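Momero Mug Tree, Light Wood
Posted in May by Ruxandra Zamfir
Print | E-mail this page
Shares: 616 Comments: 7

Back in stock, Kitchen & Counter section. Item no. 1777. Same mug tree as last year, same price, new box. The old box was too tight and we had pegs coming loose in shipping — fixed now.

Square base, one tall post, pegs out to the sides. Hang mugs by the handle. Takes up very little counter. Comes in two parts, post screws into the base by hand, no tools. Snug is enough, don't crank it.

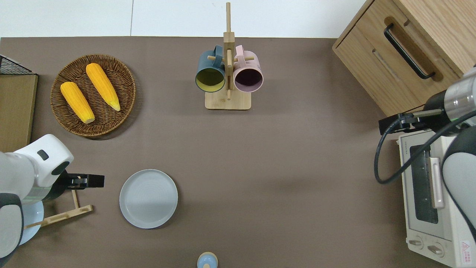

Mugs are sold seperately, and we get asked about colors more than anything else. Plain outside with a different color inside is what's selling. The dark teal with the yellow-green inside and the light pink with the dark purple-maroon look good hung next to each other, and the light wood doesn't fight with either one. Big soup mugs — check the handle first, thick ones can be a squeeze. Load both sides evenly.

Care: damp cloth, dry right away. No dishwasher. Little bit of food-safe oil if the wood starts to look dull. Grain and shade vary, can't pick for you, sorry.

Returns okay if unused and in teh box. Missing a peg? Write to Suqin Dai at the parts desk with your order number, she'll mail one out. Store pickup at the Cruickshank counter, ready after 2 p.m.

Ella mug tree (the painted one) is still on back order.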